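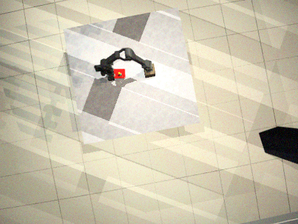 目地の幅を先に決めてからタイルを選ぶのは順序が逆ではないか、とPascal Voßからコメントが付いた。前回の記事で、洗面所の床を張り替えるにあたり目地幅を3 mmに固定し、そこから割付を計算すると書いた件についてである。彼の主張は、タイルの寸法公差が分からない段階で目地幅を決めても意味がない、というものだ。

この指摘は半分正しい。目地幅の下限はタイルの寸法のばらつきで決まる。実寸が公称値から上下に1 mmずれる製品を2 mmの目地で並べれば、数列進んだところで通りが崩れる。したがって製品が未定なら、下限も未定である。ただし私の場合は候補が最初から2種類に絞られており、どちらも手元にサンプルがあった。ノギスで辺を測り、ばらつきの大きいほうに合わせて3 mmとした。前回はこの経緯を省いたので、順序が逆に見えたのは私の書き方の問題である。

以下、その後の作業の記録。

割付

部屋の短辺は壁の仕上げ面から仕上げ面まで1,652 mm。タイルは公称300 mm角、実寸298 mm。目地を3 mmとすると1ピッチは301 mmになる。壁際には左右それぞれ5 mmの伸縮目地を取るので、有効寸法は1,642 mm。

片側の壁から順に張ると、5枚で298×5+3×4=1,502 mm。残りは140 mmで、ここから目地3 mmを引いた137 mmが切り物の幅になる。半分以下の切り物が片側だけに出るので見た目が悪い。

部屋の中心に目地を合わせる場合は、中心から片側に821 mm。目地の半分1.5 mmを引いて819.5 mm。タイル2枚と目地2本で602 mmを使い、残りが217.5 mm。両端とも217.5 mmの切り物になり、半枚を超える。中心にタイルの芯を合わせる場合は、821−149=672 mm、目地とタイル2組で602 mm、さらに目地3 mmを引いて67 mm。これは細すぎる。

結果として目地芯合わせを採用した。長辺方向も同じ計算をしたが、こちらは入口の敷居から全枚で始め、切り物を洗面台の下に逃がした。敷居側に切り物が見えるのを避けるためで、対称性は捨てている。

下地

旧床材を剥がしたあとの下地は、長さ2 mの直定規を当てて最大7 mmの不陸があった。窓側が低い。接着剤の厚みで調整できる量ではないため、自己水平性のある下地調整材を流した。使用したのはMunovの床用で、袋の表示どおりの水量で練り、プライマーは2回塗った。1回目は下地にほぼ吸われ、膜にならなかった。

打設後の再測定で不陸は2 mm以内に収まった。入口付近だけ刷毛の毛が1本埋まっており、スクレーパーで削り取った。

Lieselotte Fröhlichからは以前、下地調整材は翌日には歩けるのだからすぐ張ってよいのでは、というメールをもらっている。歩行可能時間とタイル張り可能時間は別の数値である。前者は表面の強度、後者は残留水分が基準になる。薄い箇所と厚い箇所で乾燥速度が違うので、私は厚い窓側に合わせて待った。表面の色が均一になるのを目安にする人もいるが、色は表層の情報しか与えない。

接着剤と櫛目

櫛目ごては目の大きいほうを選んだ。最初の1枚を張ってすぐ剥がし、裏面の充填率を見たところ、中央にすじ状の空隙が残っていた。櫛目の方向が途中で曲がっていたのが原因と判断し、以降は一方向に揃えて引き、タイルの裏にも薄く塗った。再度剥がした1枚では空隙はほぼ消えていた。

練り置き時間の管理には台所用のタイマーを使った。接着剤は可使時間を過ぎても見た目は軟らかいままのことがあり、水を足せばさらに軟らかくなる。足してはいけない。余った分は捨てる。今回は10 kg以上を廃棄した計算になり、一度に練る量が多すぎた。次は半量で練る。

色について

ここは計算で決まらない部分なので短く書く。候補は淡いベージュと中間のグレーで、ベージュを選んだ。水回りの床では乾いた水滴の跡が濃色ほど目立つ。埃と髪の毛については逆で、淡色のほうが目立つ。どちらを許容するかの問題であり、私は水滴の跡のほうが気になる。

目地材は同系のやや濃いベージュにした。タイルと同色の目地は施工直後には一体に見えるが、使用に伴って歩行線だけが濃くなり、むらとして認識される。最初から一段濃くしておけば差が小さい。見本板の色は硬化後のもので、練った直後の色とは一致しない。Ekoraの見本では3段階の差に見えたものが、自分で小片に詰めて乾かすと2段階分しかなかった。水量の差だと思われる。

目地詰め

ゴムごてで対角方向に押し込み、表面が指に付かなくなってから湿らせたスポンジで拭いた。スポンジの水が多いと目地表面の顔料が流れ、白っぽい斑点が残る。1列目でこれをやった。乾いてから確認したところ、5か所ほど色が薄い。洗面台の陰になる位置なので補修はしていない。

伸縮目地には目地材を詰めず、シリコーンを打った。養生テープはへらで均した直後、皮が張る前に剥がす。入隅の1か所で剥がすのが遅れ、縁が毛羽立った。カッターで切り、打ち直している。

費用

材料費の合計は261ユーロ。内訳で最も大きいのはタイルで、次が下地調整材である。切断機は借り物なので含めていない。替刃は買ったが、磁器質を切るには刃の送りを遅くする必要があり、最初の数枚は端が欠けた。欠けた辺はすべて幅木の下に入る向きで使った。

残件

敷居の見切り材が未着。高さはタイル天端に対して段差1 mm以内としたいが、廊下側の床板が季節で動くので、固定は廊下側ではなくタイル側で取る。Delia Arancibiaに勧められたアルミのL形は、立ち上がりの寸法がタイルの厚みと接着剤層の合計に足りなかった。ひとつ上の寸法を注文してある。

トイレの床も同じ仕様で進める予定だが、排水管の立ち上がりが部屋の芯から外れており、割付はまた別に計算することになる。計算表は見切り材の寸法が確定してから載せる。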